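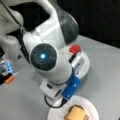

Arm lowered over the practice plate, light on the joint cap lit cyan.

Part 3: Mounting the wrist block and teaching the first pose

January
By the Tarkus build notes author
Print this page | E-mail this page
Reading time: 3 minutes

By now you should have the arm bolted down and the power supply tested (Part 2). If your bench still wobbles when you lean on it, go back and fix that first. I didn't, and I spent a whole evening chasing a height error that was just my table!

I call my setup Tarkus, so that's the name you'll see in the saved files. Change it to whatever you like.

1. Switch the arm off at the wall and let it come to rest. Hold the last link while you do this - mine sags a little before the brakes grab.

2. Offer the blue block up to the wrist and start all the screws by hand before you tighten any of them. I printed mine at 70 percent infill on the Herndale shop printer, and it has held up fine.

3. Run the black cable under the flange and leave a loose curve in it. Then turn the wrist slowly by hand, all the way both directions, and watch the slack.

CAUTION: Don't tape the cable flat to the arm. It looks so much neater, I know, but the first full turn will yank on the connector.

4. Power up and wait for the light on the joint cap. If you get no light after 52 seconds, switch off and check the plug at the base.

5. Set a plate on the bench and put something soft on it. Set the speed to 3 and keep it there for the whole session.

6. Put the arm in hand-guide mode and bring it down until the blue block is hovering close to the plate. Keep your other hand near the stop button, wherever you've mounted yours.

7. Save the pose as "plate_above," then back the arm straight up and save that one as "plate_clear."

8. Play the two poses back and forth a few times with your hands off the bench.

NOTE: If the arm comes down lower than where you taught it, your payload weight is probably wrong. My wrist block with its screws came to some 92 grams on the kitchen scale, so weigh your own and type that in.

Once both poses repeat cleanly, back up the file to a second drive and go on to Part 4, where we add the gripping moves.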